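Three days with the Murngate

I nearly didn't go. Pundovdale is two trains and a bus from me, the bus only goes once an hour, and the invitation said "hands-on evaluation", which in my experience means a sandwich and a slideshow. But I've been moaning on this blog for ages that people only ever show you tidy-up robots in beautifully edited clips, so when Wikström offered me three days with the Murngate it seemed a bit rich to say no!

For anyone who hasn't been following along, the Murngate is a two-armed robot you hire by the month. You don't buy it. It comes with the hands, the fabric sleeves, a start-up visit and a person on the end of a phone. They're aiming it at small offices, clinics, libraries, that sort of place, where there's a bit of picking up to do all day long and everybody is too busy to do it. I'd asked to see it work with ordinary rubbish and ordinary furniture, and to be fair to them that's what I got.

The hands are what I'd come for, so I'll start there. Most of the hire robots I've tried have a pair of pinchers, and pinchers are fine until you want something soft or slippery. The Murngate has proper fingers, metal at the joints with dark rounded tips, and they poke out of a fabric sleeve like somebody wearing a coat a size too big. I was quite rude about the sleeve on the first morning. By the afternoon I'd caught my own cardigan on an uncovered joint and I take it all back. 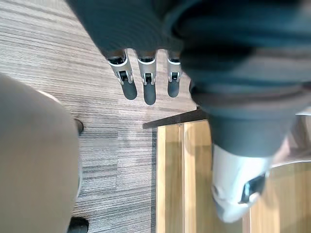 Fingers down, sleeve bunched up. The stripy carpet is going to haunt my dreams.

Arvid Ekström was looking after me for the visit. He did the start-up the way he'd do it for a customer, so I made him do it twice and timed the second one: 53 minutes from switching on to the first job. The leaflet makes it sound like plugging in a kettle. It's not a kettle. There's a long bit where the arms go through their paces, then you walk it round the room (well, you show it the room) and tell it where the bins are and what counts as rubbish. I got muddled at the second screen both times, where "place" and "put away" are two different buttons and the help text for each is word for word the same. Arvid says they know. They should fix it, it's a morning's work.

Anyway, jobs. You can pick from a list or make your own, and making your own is the nice part. You name the thing, show it the thing, show it where the thing goes. I made one called Sunday Lunch which was just cups, and one called Teenager which was everything.

What surprised me was how gentle it is. I'd expected it to grab. The fingers come down towards whatever you're offering and one of them tends to get there before the others, and then you feel this small, polite nudge. I tried it with my eyes shut and it was like having a cat's paw put on your sleeve. You can turn the grip up or down in the settings, on a scale that goes to 500 for reasons I couldn't get out of anybody, and I ended up happiest at 111 for anything bendy. Higher than that and thin plastic started making an unhappy noise.
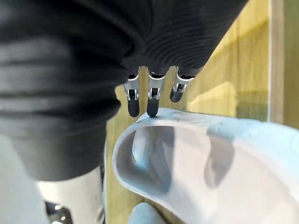 Middle finger on the rim, blue glove underneath.

Handing over was the thing I'd want to practise if I had one at work. Hold the object too high and it waits for you. Hold it too low and it also waits for you, but somehow in a more disappointed way. Once I'd got the knack it was lovely, and I did it far more times than I needed to (I was there to review it, it counts as work). My friend at the library in Sevisthorpe has had one on hire since March and she says the regulars queue up to pass it things.

Picking up off the floor is harder, and I'm glad they let me see plenty of it. Anything with a solid colour and a bit of height, no bother at all. Clear plastic is another matter. I can barely see a clear bottle on a grey stripy carpet myself, and I've got my glasses on, so I did feel for it.

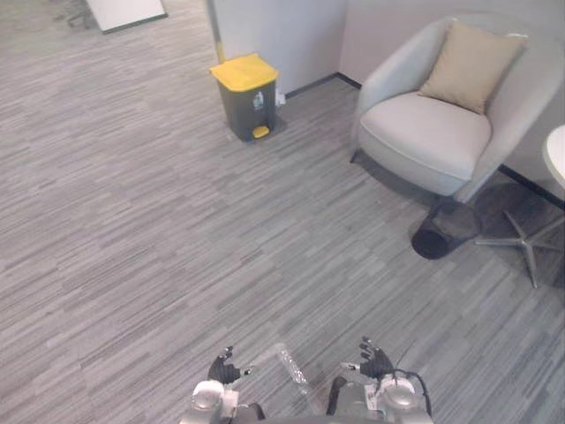

I kept a tally on the back of my train ticket, because I knew if I didn't I'd come home with nothing but a warm feeling. Over the three days I gave it 62 floor jobs with clear or see-through things and it did more than half of them without any help. Paper cups, it hardly ever missed. If your office drinks fizzy water out of plastic you'll be bending down yourself a fair bit, and I think the leaflet ought to say so in bigger letters.

Other grumbles, quickly. The phone app logs you out if you so much as look at your messages. The sleeves come off for washing but getting them back on is like putting a duvet cover on a hedgehog. And the monthly price doesn't include a second start-up visit, so if you move the furniture about a lot you'll either learn to do it yourself or pay again.

Would I have one? At home, no, I've got stairs and a dog with opinions. For the surgery where my sister works, yes, I think I would, on the short contract first, and I'd ask for the same person on the phone each time, which they'll do if you ask. Arvid has promised to let me know when the two buttons are sorted out. I've said I'll go back for a day when they are, as long as somebody picks me up from the station.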